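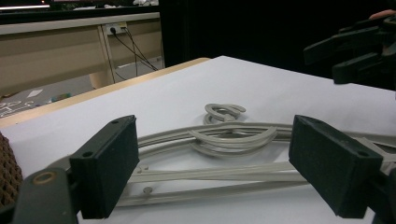 Figure 3. View from the hand-held gripper's camera during a hanger trial. The fingers are open above a light gray plastic hanger lying on white paper; part of a second gripper is visible at upper right.

4.2 Collecting the hanger demonstrations

The hanger task was the hardest of the household set to record and the one we changed most between the pilot and the main collection. A hanger lying flat offers very little to hold. Its bars are thin, they sit close to the table, and the outline has gaps that look much like the surface under them. We chose it because a policy that learns only to close on the middle of an object will often close on nothing.

Each demonstration was recorded with the hand-held gripper described in Section 3. The camera is fixed behind the fingers, so both of them stay in view for the whole recording and the policy sees the same black pads at training time and at test time. In Figure 3 the fingers are spread wide, with the hanger's bars running across the gap between them and its left end under the left finger. We refer to this as the approach view. Labels for grasp width are taken from the fingers' position in the image, and no separate encoder is used.

The table was covered with white paper for all recordings in this section. In the pilot we worked on bare wood, and the finger tracker lost the lower edge of the pads whenever the grain ran in the same direction. Paper fixed most of this but brought a problem of its own, in that a pale hanger on a white sheet has low contrast. We kept the pale hanger in the set and left exposure on automatic. Mingxuan Duan tested a fixed exposure in December and found that it helped with this hanger and hurt with the darker ones, so the setting was dropped.

We did not clear the area past the table. Desks, cables and a monitor appear behind the work surface in many recordings, and we made no attempt to mask them out. A policy trained on tidy backgrounds did poorly in the Hargate kitchen during the pilot, and we wanted some of that variation in the training data from the start.

4.3 Protocol and filtering

Operators worked with two grippers, one in each hand. The first takes hold of the long bars and the second takes the hook. Either gripper may move first. Operators were told to approach at whatever pace felt natural and to avoid stopping above the object, as long pauses teach the policy to wait. They were also asked to keep the second gripper within the first camera's view where they could. Only a corner of it needs to show for the relative pose estimate to start.

The hanger was put down again by hand before every trial. We did not mark positions on the paper. Ánh Vương reviewed the starting poses after each session and asked for more trials with the hook turned away from the operator if these were short. She and Dehua Cao then labelled the moment of first contact, working separately, and met to settle any recordings where their labels disagreed.

We collected 2,000 demonstrations. A recording was removed if the tracker lost either finger before contact, if the hanger left the paper, or if the operator's hand covered the lens. An operator's fingers showing at the edge of the image was not grounds for removal – this happens often with two grippers in use, and we saw no effect on training when we left those recordings out.

4.4 Result

We compared the full policy with Jendumow, our earlier single-view baseline, and with a version of the full policy trained without approach views. All three were run on the same pair of arms with the same finger pads. The full policy picked up and held the hanger in 94 per cent of trials. Each starting pose was repeated 10 times.

Most of the remaining failures came from the hook. Where its curves overlapped in the camera view, the second gripper tended to aim between them and close without contact. The baseline failed earlier, usually by pressing a finger down on the nearest bar and tipping the hanger. Without approach views, the policy centred itself well but began closing too high.

We also tried the full policy on a coated wire hanger from the Starnero set. It reached the correct area in most trials but the grip slipped during the lift. Xiuying Ye repeated these runs with fresh padding on the fingers and saw the same behaviour, so we attribute the slip to grasp width. The wire hanger is left out of the averages in Section 5.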